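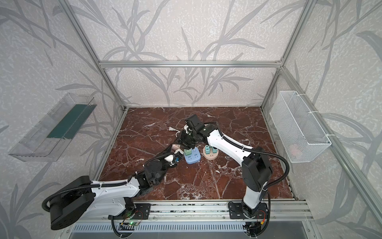

Every morning at Juvside starts with a torque wrench and a mug of tea. Evdokia Politis does the base plates first, working along the front rail bolt by bolt, and she will happily tell you why: a plate that has crept by a hair sends the gripper wide by far more at the far end of the arm, and then the plugs won't go into the sockets.

It's lovely work to watch. She runs a thumb along the black cable sleeves, feeling for flat spots, then swings each arm slowly through its reach to see that nothing snags at the elbow (a sleeve lasted 17 weeks last winter, a record she is still proud of). After that come the wrist cameras, wiped with a dry cloth and checked against a printed grid.

The fiddly bit is bringing two arms together over the same patch of marble. Politis does it at a crawl, one hand by the stop button, nudging the meeting point until both sides agree to within 2 millimetres — and then she does it all again from the other direction, grinning.

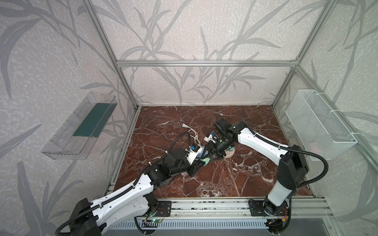 Galanis, over at Trorkby, would do the cameras before the bolts, and says a morning's calibration is wasted if the lenses are left till last. Politis has tried it that way. She went back to bolts first in May, and the two of them are still arguing about it.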